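Subject: Re: [shopbots] Re: So can they do chores yet?
Date: Monday, March 16, 2026
List: shopbots

> I keep reading that the housework robot is a year or two off. It was a year
> or two off last November as well, and I recall it being a year or two off
> when I still had knees. My sister has asked me, as the family member who
> owns a soldering iron, whether she should hold out for one before she
> replaces the dishwasher. What do I tell her? I'm not after the theory. I'd
> like to know if there's a single chore you would let one do while you were
> in another room.
>
> Risley

Tell her to buy the dishwasher. A dishwasher is the most successful household robot ever built, and it got there by refusing to have arms.

I'll try to answer the rest properly, because I've spent the winter on this and my family has stopped asking about it.

Regulars will remember that the Nidthorpe bench is the one where we gave up on laundry. We had a good run at towels. A towel is a forgiving object: it has four corners, it doesn't mind being dropped, and a badly folded one still goes in the closet. Then somebody brought in a fitted sheet and that was the end of the laundry program. I have no hard feelings. I can't fold one either.

So we went down to the humblest job we could think of, clearing a desk. Pens and pencils go in the tray, scissors go in the tray points first, and anything that lives on the desk stays on the desk. A six-year-old can do this. A six-year-old won't, but that's a labor question.

We keep a log, and I'll give you the numbers as they stand. We've logged 198 attempts at the full desk since we settled on the current rules. In 53 of them everything ended up where it belonged with no hand reaching in to help. You can work out the percentage yourself and I'd rather you did it out of my hearing. A clean run takes about 10 minutes. I can do the same desk in the time it takes to complain about it.

What goes wrong is mostly dull, and I think the dullness is the real answer to your question:

- Pencils roll. The gripper comes down where the pencil was when it last looked, closes with great confidence, and carries a handful of air to the tray. It then lets go of the air, very gently, and moves on to the next item.
- Thin things on a flat surface are hard to get under. You and I use a fingernail and never think about it. We tried a softer pad on the fingers and it helped with pens and made the scissors worse.
- Scissors open. You pick them up by one handle and the other half has plans of its own.
- Sticky notes. We went back and forth on whether a sticky note is trash, and we still don't have a ruling. The arms can't be expected to know if we don't.
- The two arms are very polite about not hitting each other, to the point where both will stop and wait. I've seen the same thing at four-way stops.

None of this is a motor problem. The arms are quick enough and they repeat a move better than I can. If every pencil were in the same spot every time, we'd be done, and we'd have built a very slow pencil factory. Shop floors got there years ago by making the world hold still: a fixture, a feeder, a yellow line on the floor. Houses don't have fixtures. Houses have a drawer with batteries in it that may or may not be dead.

The Skerell people posted a while back that the answer is just more practice runs, with a person steering the arms and the machine learning from that. I think they're probably right about the direction and I'd take their schedule with some salt. We do the same thing. What I've noticed is that the thing picks up our bad habits nicely. One of us tends to nudge a pen straight before grabbing it, and now the arm nudges every pen, including the ones that were already straight. It looks like fussing. My grandmother did it with forks.

For anyone who hasn't been by the bench since it was all towels, the current course looks like so:
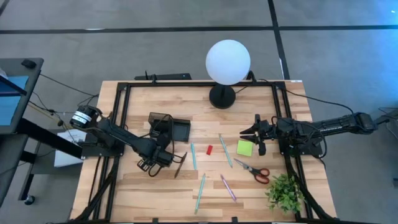 Hijazi wrote back to me off list, after I'd sent round a draft of this, to say that I was grading on the wrong curve. A chore doesn't have to be done well or fast to be worth handing over, went the argument, so long as it gets done while you're asleep and nothing is broken in the morning. Ten minutes a desk is fine at 3 a.m. What isn't fine is having to get up and check.

I've chewed on that and I think it's fair. It also puts the trouble in the right place. A machine that fails and knows it could try again all night for all I care. Ours mostly fails and reports success. It has delivered its air to the tray and considers the matter closed. So my next job is teaching it to look in the tray afterward, and to be a bit less pleased with itself.

To answer Risley's question as asked, then. Would I let one do a single chore while I was in another room? Yes, with soft things, at low speed, with the door open. Towels into a basket, I'd do that today. Pens, if I didn't need the pens. Scissors, no. Anything with a stove in it, no, and I'd like the people filming those kitchen demos to show us the take before and the take after. – and yes, I know our own clips come from the 53.

For the shop side, I'm more cheerful. Small parts into a bin, same parts, same bin, decent light, a person within shouting distance: people are doing that now and it mostly works. If your sister would consider turning her kitchen into a machine shop, she's in luck.

A couple of housekeeping items while I have you. I still want to borrow a set of softer finger pads if anyone has spares, 3 pairs would do it. And if you send me logs, please send the bad runs too. I have all the good ones I can stand to look at.

Back to the bench. The scissors are winning.

-- 
Nidthorpe bench
reply to list, please, my inbox is worse than the desk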